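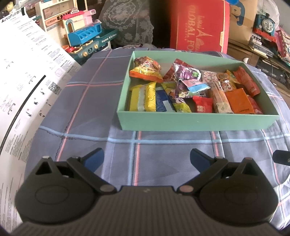
Figure 2.1. A mint-green tray of wrapped snacks and candies.

Textbook > Unit 2 > Sorting and Grouping

Chapter 2: What Goes with What?

Most of us have, somewhere at home, a box of treats that filled up a little at a time until it became a happy jumble. Look at Figure 2.1 for a minute before you read on — there is a purple wrapper with grapes on it, a bright orange packet, a small red candy bag, and a good deal more. How would you sort them? My old teacher, Saoirse Moriarty, would have gone by color, while I have always gone by flavor, and in this chapter we'll try both and see where each one gets us into trouble.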